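Mordale is ending and I am not fine
Quick one before work. Well, it was going to be quick.

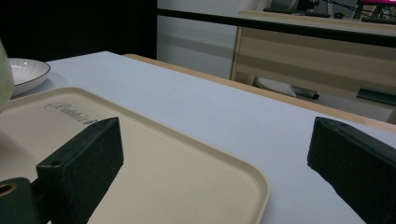 So the news

Season four is the last one. Eight episodes, then done. The announcement went up at like 6 in the morning and I read it standing in the kitchen with one sock on. No big farewell video, no cast crying on a couch. Two paragraphs and a "thank you to the fans."

If you don't watch Mordale: small town, a ferry that stopped running, a family who owns the dock and won't say why. Slow. Very slow. People in it make soup for whole scenes. I love it more than most of my relatives.

I've been writing about it here since the pilot, back when this blog was mostly complaints about my bus. My first recap got four readers and two of them were me on my phone. The one for the season two finale got 2,305, still my record by a mile, and I'm pretty sure that's only because I spelled Lurkemton right in the title and everybody else was spelling it with a P.

Why I think it got cut

Guessing here. I have no inside info, please don't quote me on the forum like last time.

The move hurt it. Seasons one and two aired at nine, you could put the kids down and watch. Then they shoved it to 10:30 for season three behind that cooking competition, and you can't go from people screaming about pastry into eleven silent minutes of a man looking at a rope. The mood's all wrong. My sister gave up right there and she was a bigger fan than me.

Also the gap. Fifteen months between seasons two and three! I had to rewatch the whole thing to remember who Kisov was. (Kisov is the harbor inspector. He's important. I'd forgotten he existed.)

And season three was kind of bad in the middle. There, I said it. The Adams wedding took three episodes. Nobody's wedding should take three episodes. The dress thing, the missing uncle thing, then the OTHER missing uncle. I wrote 200 words on the first one, which for me is basically a protest.

But then the last two episodes were so good I forgave all of it. The phone call in the boathouse. When she picks up and just breathes. I've watched that maybe too many times.

What I want from the last season

Not a wish list exactly. Ok it's a wish list.

Tell us about the ferry. They've been teasing it since the pilot and I'll be really mad if it ends on a fog shot. I can take a sad answer. I can take a dumb answer. I can't take fog.

Bring back Old Adams, even as a flashback. The show lost something when he went, he was the only one who ever laughed.

Give Kisov a full episode. The man has carried a clipboard for three seasons and we have never seen what's on it. I need the clipboard.

Please no time jump. Every show does the "ten years later" now with the gray wigs. Just let it be the next morning.

Don't kill the dog. I shouldn't have to type that but here we are.

About the petition

Yes I saw it. Yes I signed it. Bheki Ngcobo started it on the forum the same afternoon and it had nearly 60 names when I went to bed, so, you know, small but we're a small show. He wants people to mail in soup labels, because of the soup. I think it's sweet and I'll send mine, mushroom probably, but I don't think it brings the show back. The sets are supposedly coming down in February once filming wraps. Hard to unring that.

Dumisani Makhubela had a different idea in the comments on my last post, that we ask for a longer finale instead of another season. Ninety minutes, two hours, whatever they can do. I like that a lot better. It's a thing a network could maybe say yes to without having to admit anything. He's writing up the wording now and I'll put it here when he sends it over. If you've got opinions on wether we should mention the time slot, leave them below, I keep going back and forth. It might come off as whiny. It also happens to be true.

Recaps going forward

I'm going to do every episode of season four, same night if I can stay awake, next morning if I can't. Fair warning that my job changed its hours and I'm up at five now, so expect typos. More then usual.

Before that I want to do a rewatch of season one. One episode a week, short posts, spoilers for everything so don't come in new. I'll start with the pilot and the scene on the slipway, which I've always thought had the ferry answer hidden in it. There's a name painted on the wall behind her and it gets a really long look for no reason. I had a whole theory about that in an old post and then season two blew it up, and then season three sort of un-blew it up. I'll dig it out.

Somebody asked if I'm going to pick up a new show after. I tried the lighthouse one everybody keeps telling me to try. Two episodes. It's fine? Everyone in it talks so much. I kept waiting for someone to sit down and peel a potato.

Anyway the bus is in six minutes and I still can't find the other sock. Comments are open, be nice about the wedding episodes, I know some of you liked them.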